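Re: [gripper-eval] Parallel jaw vs. adaptive fingers for tabletop work

From: Ilse
To: gripper-eval list

Picking this up from the October thread, where I said I would report back once both finger sets had been through the same task list. The arm, controller and mount are unchanged from the last report. Only the fingers, the grip force limits and the cable routing differ between set A (flat pads, Torklow) and set B (the Obura adaptive pair).

The objects are household items on a black table: towel, paper bags, wooden spoon, shallow bowl, plastic bin.
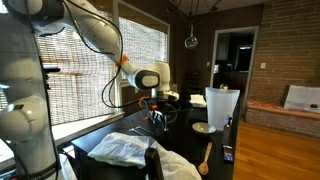
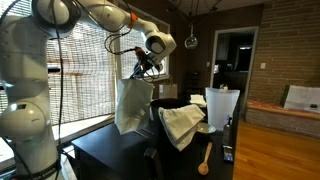
Shota Sasaki wrote earlier in the thread:

> My main objection to the October numbers is that grip force was left at
> the controller default for every object. A default of that kind is set
> for rigid parts. On paper and cloth you are then measuring how well the
> material survives the pads, and the finger geometry hardly enters into
> it. I would rerun the soft items with a force ceiling per object class
> and log the jaw width at closure. If the width reads the same with and
> without material between the pads, the width signal is no use as a
> grasp check and you need something else.
>
> Second, please say where the wrist cable is tied. We lost two days at
> Tulcombe to a loop that pulled on the tool flange near the end of wrist
> travel. It looked exactly like calibration drift.

Both points accepted. Answers in order.

Force ceilings. I split the objects into rigid, paper and cloth, and set a ceiling for each. The full run was 545 attempts over both finger sets. Misses on rigid objects did not change in any way I would defend. On paper, set A improved a good deal at the lower ceiling. At the default force the pads tended to crease the top edge of a bag, and the second lift on the same bag then started from a worse shape than the first. At the lower ceiling the bag usually held its fold. Set B was less sensitive to the setting. The compliant fingers spread the load whatever the controller asks for, up to a point.

Jaw width. You were right about paper. A single layer is within the noise of the width reading on set A, so closure on one layer and closure on nothing look alike in the log. Two layers can be told apart most of the time. On set B the width signal is worse again, as the fingers flex before the encoder sees anything. I now use motor current over the first 16 samples after contact. It is crude but it separates the cases well enough to trigger a retry. Cloth gives no trouble here – there is always enough of it between the pads.

Thin rigid items are the weak spot of set B. A metal utensil lying flat on the table needs the fingertips to arrive level with the surface, and the adaptive linkage curls inward on contact and lifts the tip over the handle. Of 108 attempts at flat utensils, set B accounted for most of the failures. Set A does better if the approach is square to the long axis, and much worse if it is off by more than a few degrees. The wooden spoon is easier for both, with more height to work with at the handle.

Cables. Ties at the elbow and again just above the gripper, with slack between them. I reran the wrist sweep with the lower tie removed and saw a small pose error at one end of the range, in the direction you would expect from cable tension. With the tie back in place it went away. I can't rule out that part of the October scatter came from this, so please treat any placement figures from that report as provisional. Pick results should be unaffected.

Controller. Still on the Zulport box. The force ceiling has to be sent before the close command and is silently dropped if it arrives during motion. I wasted an evening on that. Firmware 6 is supposed to queue it, but I have not tested the claim.

Not done yet:

- set B with the narrower fingertips
- bags with something in them (all paper attempts so far used empty bags)
- any comparison of the wrist camera against a fixed view for approach angle

Shota, if you still have the Tulcombe logs with the cable fault, I would like to see the joint torques near the wrist limit. If the signature matches mine I can write a check for it and post the script here.

For anyone else running set A on paper: start at the lowest force the controller will accept and go up from there. Log motor current from the start, even if you don't plan to use it.

Ilse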